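수건 두 장

새 공방의 탁자는 밝은색과 꿀색의 나무 띠를 번갈아 붙인 것이었다.

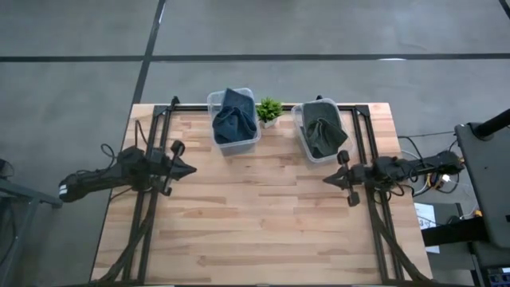

탁자 끝의 투명한 통 두 개와 작은 화분.

마리크루스 세라노는 아침 일곱 시에 페냘베르 건물의 문을 열었다. 열쇠가 조금 뻑뻑했다. 회색 콘크리트 바닥은 차가웠고, 그녀는 신발을 벗지 않은 것을 다행으로 생각했다. 전에 일하던 곳에서는 모두가 신발을 벗었다. 그래서 그녀는 지금도 문 앞에 오면 잠깐 발을 멈춘다.

탁자는 어제와 같은 자리에 있었다. 왼쪽 통에는 남색 수건이 뭉쳐진 채 들어 있었다. 한쪽 귀퉁이가 통 위로 서 있어서, 멀리서 보면 작은 산의 꼭대기 같았다. 오른쪽 통의 수건은 어두운 회녹색이었다. 이쪽은 느슨하게 접혀 있고, 일부가 통의 앞쪽 가장자리에 걸쳐져 있었다.

마리크루스는 두 수건을 한참 보았다. 남색은 곤살로의 것이고, 회녹색은 타무노에미의 것이다. 두 사람은 지난 유월부터 서로 말을 하지 않는다.

싸움의 이유는 작았다. 곤살로 사발라는 수건을 접지 않는 사람이다. 손을 닦고, 뭉쳐서, 통에 넣는다. 타무노에미 아마디는 수건을 세 번 접는 사람이다. 어느 날 타무노에미가 곤살로의 수건을 대신 접어 주었다. 친절한 마음이었다고 마리크루스는 믿는다. 그러나 곤살로는 그것을 친절이라고 생각하지 않았다.

"내 물건을 만지지 마세요."

그는 그렇게 말했다고 한다. 마리크루스는 그날 은행에 있었으므로 직접 듣지는 못했다. 돌아왔을 때는 통이 하나에서 둘이 되어 있었다. 그 사이에 누가 놓았는지 모르는 화분이 있었다. 작은 흰 화분이고, 잎은 밝은 초록색으로 뾰족했다. 꼭 국경에 서 있는 나무 같았다.

그녀는 화분에 물을 주려고 컵을 들었다가, 흙에 손가락을 먼저 대어 보았다. 흙은 젖어 있었다. 누가 벌써 물을 준 것이다. 어제 저녁에 마지막으로 나간 사람은 곤살로였다. 그 전날은 타무노에미였다.

여덟 시 십오 분에 타무노에미가 왔다. 그는 외투를 입은 채로 탁자 앞까지 걸어와서 화분을 보았다.

"물 주셨습니까?" 그가 물었다.

"아니요. 저는 안 주었어요."

"그러면 제가 어제 아침에 준 것이 아직 남았나 봅니다."

"어제 저녁에 또 누가 주었을 거예요."

타무노에미는 대답하지 않았다. 그는 자기 수건을 내려다보았다. 평소와 다르게 느슨하게 접힌 수건이었다. 마리크루스는 그것이 궁금했지만, 남의 수건에 대해서 질문하는 것은 이 공방에서 위험한 일이 되었다. 그래서 그녀는 주문서를 펼쳤다. 사텐트 상점에서 나무 단추를 374개 부탁한 주문이었다. 마감까지는 이틀이 남았다.

"어제는 급했습니다." 타무노에미가 갑자기 말했다. "트리니다드에게서 전화가 와서, 잘 접지 못하고 나갔습니다."

"괜찮아요. 아무도 뭐라고 하지 않아요."

"곤살로가 보았을 겁니다."

"보았겠지요."

"그런데 다시 접어 놓지 않았군요."

마리크루스는 연필을 내려놓았다. 그 말이 불평인지 감사인지 그녀는 잘 알 수 없었다. 타무노에미의 얼굴을 보아도 마찬가지였다. 그는 손을 내밀어 통 앞으로 걸쳐진 부분을 잡았다가, 그대로 놓았다. 수건은 조금 더 아래로 내려왔다.

곤살로는 아홉 시가 다 되어 왔다. 빵 봉지를 들고 있었고, 머리가 비에 젖어 있었다. 그는 아무에게도 인사하지 않고 자기 통으로 갔다. 서 있는 귀퉁이를 잡고 남색 수건을 당겨 꺼냈다. 머리를 닦고, 목을 닦고, 그다음에 손을 멈추었다.

그는 옆의 통을 보고 있었다. 마리크루스는 주문서의 같은 줄을 세 번 읽었다.

"아드님은 어떻습니까?" 곤살로가 말했다. 누구에게 하는 말인지는 분명했지만, 그는 화분을 보면서 말했다.

"열이 내렸습니다." 타무노에미도 화분을 보면서 대답했다. "트리니다드가 밤에 같이 있어 주었습니다."

"다행이군요."

"어떻게 아셨습니까?"

"수건이 그래서요."

밖에서는 윈두라 빵집의 차가 지나갔다. 곤살로는 자기 수건을 두 손으로 들고 잠시 서 있었다. 접으려는 것처럼 보였다. 마리크루스는 숨을 참았다. 그러나 그는 늘 하던 대로 수건을 뭉쳐서 통에 넣었고, 이번에도 귀퉁이 하나가 위로 섰다.

"빵이 세 개 있습니다." 그가 말했다. "버터는 없습니다."

타무노에미가 그제야 외투를 벗었다.

"화분에 물은 주지 마세요." 마리크루스가 말했다. "두 분 다요. 오늘은 제가 당번이에요."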